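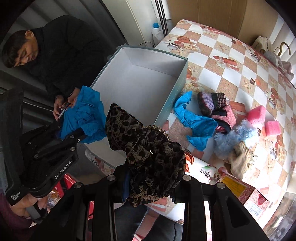
Lihua Ye wants to know why anyone would keep small fabric stuff in one big open box when drawers exist. Fair question! I have drawers. I've had drawers my whole life, and everything I put in them goes to the back and stays there until I move.

So, a thread on the box, because my last post on tidying got more than 400 replies and half of them were about where to put scarves.

The rule is one box, and it starts out empty. The leopard-print piece is going in, and so is the blue cloth. If it's soft and fits in one hand, it can live in there.

I love that leopard print, by the way. It's all ruffles with a string of shiny brownish beads along it, and it goes with exactly one of my coats. I've tried to give it away twice and both times I got it as far as the hallway.

Beads are the annoying part. They grab onto anything knitted, and then you're standing there at 7 in the morning picking a thread loose with a safety pin. What works for me is beaded things on top, plain cloth underneath. If something has a lot of beads I'll fold a handkerchief around it.

Somebody asked if you should fold the ruffled ones. Please don't! You'll get a crease right across the gathers and it never sits the same. Drop it in the way it wants to go and put nothing heavy on it.

Flat cloths are a different story. Those I do fold, in thirds and then in half, and stand them up on edge like files. The blue one is a crumpled mess and needs ironing first, which means it will probably go in crumpled. I know myself.

Box talk, since people always ask. Mine is teal outside and pale inside, and the pale inside is the bit I'd insist on. My old one was a Zurkden with a black lining and I lost a navy hair tie in it for an entire winter.

No lid on mine, or at least not one I use. My sister swears by the Wellada ones with the hinged top but I'd just pile mail on it — I've seen what happens to her hinged top.

Dust does get in, yes. I tip everything out onto the table every March, give the inside a wipe and shake things off the balcony. It takes as long as a podcast.

Things that don't go in: gloves (they have their own hook), anything with a zipper, and jewelry that isn't sewn onto something. I broke that last one for a brooch and it put a tiny hole in a silk square I'd had since college. Still mad.

For whoever asked about the smell thing, a bar of unwrapped soap in a sock, down in one corner. I was using the Nallix sachets but they were so strong my scarves smelled like a taxi.

Lihua, I'll make you a deal. Try a box for a month, any box, a shoebox is fine, and if you still want the drawers after that I'll come over and help you line them. I have leftover paper.

Okay, back to it. The iron's on and I should at least do the blue one.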